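Holgate Makers Board > Shop windows and displays > Holiday window at Indska, who's doing what?

stitchwitch_pen
OK so the giant paper coat is going in the window at Indska after New Year and I am so excited I can't sit still! Pendo Rweyemamu drew the pattern back in September and we've been folding old sewing patterns into feathers ever since. The goal was 3,000. I have 781 in boxes in my hallway and I know other people have more, so please post your totals. Also we need something plain and dark to go under it on the dress form or the paper gets lost. I dug through my drawers.

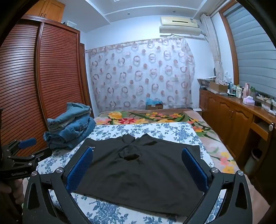
Dark garment on the flowered cloth, option one

tallgrass
Love the coat, don't love the dark layer. That window faces the street and it's a black hole by four in the afternoon. Wouldn't cream be better? You'd get the light bouncing through the tissue.

stitchwitch_pen
We tried cream in the back room and the feathers vanished! Pattern tissue is already that tan color. But I'll bring both.

Ndungu_yarns
Posting for the shop. We've got 98 finished feathers at the Ndung'u counter, and people keep asking if they can write on them. Can they? One lady wanted to put her mom's name on hers and I said yes before I thought about it.

tallgrass
Please say yes. That's the whole reason people will stop and look.

bobbin_hood
I'm going to be the grump. Last time we let people write on stuff half of it was phone numbers for dog walkers. If we do it, pencil only and put those ones up high.

stitchwitch_pen
Ha, I remember the dog walkers. Names are fine with me, ads no. Pencil or brown ink. If you're bringing a shirt for the form, lay it out first and check for logos, they can go around the back or under the paper.
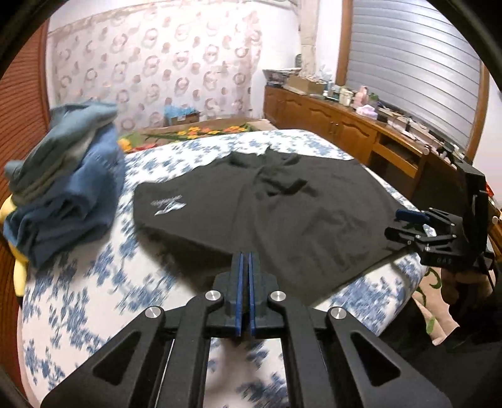

Black tee, little white logo down by the hem

bobbin_hood
Logo by the hem is no problem, the coat goes to the floor. I vote tee. And I still think the coat should hang from the ceiling on fishing line and forget the dress form. It'd turn a bit whenever the door opens.

Ndungu_yarns
Hang it from what, though? The ceiling in there is old plaster. I wouldn't trust it with a coat hanger.

bobbin_hood
There's a beam. I'll take a ladder over and look.

flurelham_fan
Is this the same group that did the Flurelham library window? My kids talked about that thing for weeks. Can they come fold, or is it grownups only? They're nine and six.

stitchwitch_pen
Same group! Bring them, the six year old may need help with the second crease but mine picked it up fast. We're meeting at 2 on 23 December 2024, side door, snacks welcome. Keep the drinks on the far table please.

tallgrass
I'll be there with cream fabric and I will be holding it up to the glass.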